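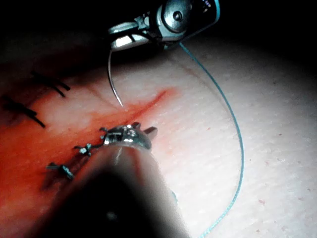

Posted by bevard_sutures, 19 August 2021, 221 views

Closing a long cut on the practice pad

Working along a long incision on a synthetic skin pad with fake blood on it. The black sutures are in, and I've gone over to the blue thread for the next one. I find it much easier to see against the pad than the black, mainly in the shadowed corner. The pad is a Prestico, the plain one with no layers. My question is about spacing. Do you measure, or go by eye?

inkwell706
By eye, after the first few. I used to put pen dots down both sides and it made me slow. If you want a rule, keep the gap between stitches the same as the distance from the stitch to the edge of the cut.

tansy_lane
I disagree with doing it by eye this early on. Mark it up. I dotted every pad until December and my lines were straighter for it. You can stop later.

inkwell706
Fair enough, but then you are learning to hit dots.

corrie_b
How do you get on with fake blood? I gave up on it. It gets in the pores and the Jolix pads never come clean.

bevard_sutures
Washing up liquid and an old toothbrush, straight after. It leaves a pink stain but I don't mind that. I like having it there as it hides the edge a bit and I have to look properly before the needle goes in.

tansy_lane
Can't see the point myself. It makes a mess of the thread and you can't judge your knots after.

oldhemmer
On the needle, come in as near to upright as you can and let the curve do the work. With a low angle you get a shallow bite and the edges roll under. Also keep the long end of the thread well out to one side, or you will stitch over it. I've done it plenty.

corrie_b
Is the blue thread the Chung one? I paid for a box of 190 and it kinks.

bevard_sutures
Same make. Mine kinked too until I pulled each length straight before starting. I'll dot half of the next pad and leave the other half plain, and see which comes out better.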